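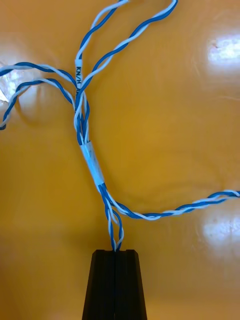
Clumance for cable handling: a review

Clumance is a method for getting a robot arm to pick up and lay out cable assemblies, along with the code, a set of trained weights and a bench kit to run it on. The kit is sold by Jeker. The method itself comes from the Cai group, and the paper is free to read. We have had both on our bench since August, and this is a review of the two together, as few people will want one without the other.

Some background for anyone who works with rigid parts. A wiring harness has no fixed shape. Pick up one branch and the rest moves, though by how much depends on the twist, the tape, the stiffness of the insulation and how the thing was lying to begin with. The usual answer in a factory is a person at a board full of pegs. Most research systems have tried to model the whole harness as a chain of points and track every one of them, and this goes wrong as soon as two branches cross.

Clumance does less. It looks for the places where wires are held together (tape, ties, sleeves, the point where a trunk splits) and treats each one as a clump. The lengths between clumps are only followed well enough to know which clump they lead to. The policy then chooses a clump, or the stretch of wire just beside it, and a direction to pull. After each move it looks again and starts over. There is no long plan, and the authors say so plainly in the paper.

What you get

The kit has a pair of narrow parallel fingers, a wrist camera with mount, a work surface and a printed setup guide of 16 pages. You supply the arm, the computer and the harnesses. Ours is a Jundar arm, which is on the supported list, and the mount went on without any machining. The bolts supplied were too long for our flange and had to be swapped.

The software took most of a morning to install. One of the listed packages has since moved on a version and the installer does not pin it, so the camera driver failed with an unhelpful message until we went back to the older one. Hand-eye calibration is done with a printed card and was painless. It should be repeated whenever the camera is knocked, and the camera sits where it will be knocked.

Results

The paper reports its figures on looms with a trunk and a handful of branches, starting from a dropped position. We wanted to know how far that carried over to ours, which are small assemblies in blue and white twisted pair, taped at the trunk. Twisted pair is a fair test. The colours alternate in short bands all the way along, and many trackers that depend on colour lose their place in it.

Over the review period we ran 669 picks, spread across 8 harnesses of the same design. A pick counted as good if the fingers closed on the intended strand or pair and still had it after a short lift. Of the total, 145 did not meet that test. That is a worse rate than the one in the paper, though we made no attempt to match the authors' lighting or surface, and we used no extra training data.

The failures were not evenly spread. Picks on a single pair lying clear of the others seldom went wrong. Picks close to a clump, where a narrow loop of wire comes out of the tape and the strands open up a little, were much weaker. The fingers would take one strand and leave the other, or take both and bring a neighbour along. The method has no notion of how many wires it is holding. It compares the picture before and after closing and decides whether something is there. For untangling that may be good enough. For placing a named wire in a connector it is not.

Clear tape caused more trouble than we expected. The clump detector seems to have been trained mostly on black and coloured wraps, and with clear tape its confidence dropped by a wide margin. It often found the trunk from the way the pairs fanned out and missed the tape itself. Swapping to black tape on two of the harnesses put this right, but we cannot do that on customer parts.

Glare is the other weak point. A glossy surface under ceiling lights gives bright patches, and white insulation running across one of them is easily lost. The guide suggests a matt mat and diffuse light. We would go further and say the method should not be judged without them. On a dull grey mat the runs were noticeably steadier, and the arm made fewer of the small hesitant moves it makes when the branch count changes from one look to the next.

Labels are ignored. Wire markers are treated as a bit of white, and there is no hook in the code for reading them. Given that the camera comes close enough to see printed sleeves, this feels like a missed chance. A reader could be added, and we may try it - the image stream is easy enough to tap into.

Speed

Slow. Each cycle of look, choose, close, lift and look again takes long enough that you would not stand and watch it for pleasure. Laying out one harness from a heap took nearly 16 minutes at worst. A person would be done far sooner. Much of the time goes on moving back to the viewing position between actions, and the authors list this as work to come.

Fingers

The fingers deserve a word of their own, as they are the best part of the kit. They are matt black, they taper towards the tip, and they close flat with only a thin slit between them. They hold a pair of thin wires firmly, and we found no marks on the insulation at the default force. They are too narrow to lift the full trunk cleanly, and the harness tends to swing. A wider set is listed by Jeker as a spare but was out of stock when we asked.

Documentation and support

The guide is clear on hardware and thin on software. The configuration file has a good many settings, few of them explained, and two have names that differ from those in the paper. A question sent on a Wednesday was answered the next day by someone who had clearly run the system, and the answer fixed the problem.

Who should buy it

A lab already working on cables or other soft parts will get good use from it. The code is tidy, the clump idea is sound and easy to build on, and the fingers are worth having for other jobs. Anyone hoping to put it on a line should wait. It does not know which wire it has, it dislikes clear tape, and it is slow. We are keeping ours, with the grey mat and shorter bolts, and will run the same harnesses again when the next set of weights is released.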